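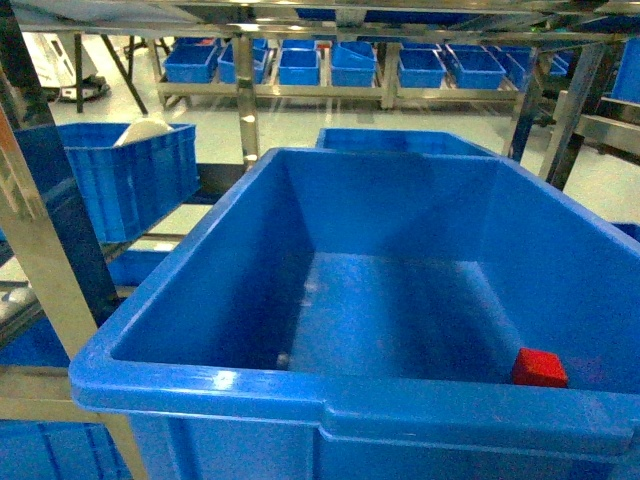

## Packaging and Returns Working Group: minutes, March

Meeting opened 10.05 am. Quorum present. Minutes of the February meeting accepted without amendment.

### 1. Freight labelling

1.1 Ollow has changed its label format. The new label carries the consignment number in the top right corner and drops the second barcode. Old stock may be used until the end of April.

1.2 The Fimine depot asked whether cartons under 2 kg still need a weight printed on the outside. They do. The packing guide will be reworded, as the current paragraph can be read either way.

### 2. Returns from retail customers

2.1 Returns for February came to 343, of which about 50 had no paperwork inside the parcel. Unidentified parcels are held at Fimine until the customer makes contact.

2.2 The group discussed printing the order number on the inside flap of the carton. Cost was quoted by Tomaszewski per 1,000 cartons, excluding freight. The quote does not cover the small carton and is to be resubmitted.

2.3 Damaged returns will be recorded under a separate code from change-of-mind returns. The two are combined at present, and the monthly report cannot be used to claim against the carrier.

### 3. Storage at Fimine

3.1 Shelf labels are to follow the aisle, bay, level order used in the stock system. Some bays still show the level first. 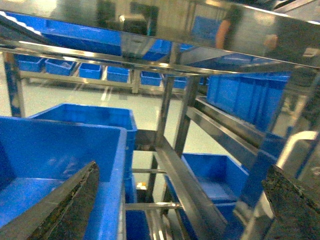
3.2 Bay labels will be replaced in aisle order during the April stocktake. Picking from an aisle stops while its labels are being changed, and the aisle is reopened only after a spot check against the system.

3.3 The request for extra floor space was deferred. Figures on pallet turnover are needed first.

### 4. Mavico trial

4.1 The paper tape supplied by Mavico lifted on recycled cartons in cold storage. It held on new board. The trial is extended to the end of May, recycled cartons only, with a wider roll.

### 5. Other business

5.1 The centre roller door is due for service. Deliveries will use the side entrance that morning.

Meeting closed 11.20 am. Next meeting in April, same room.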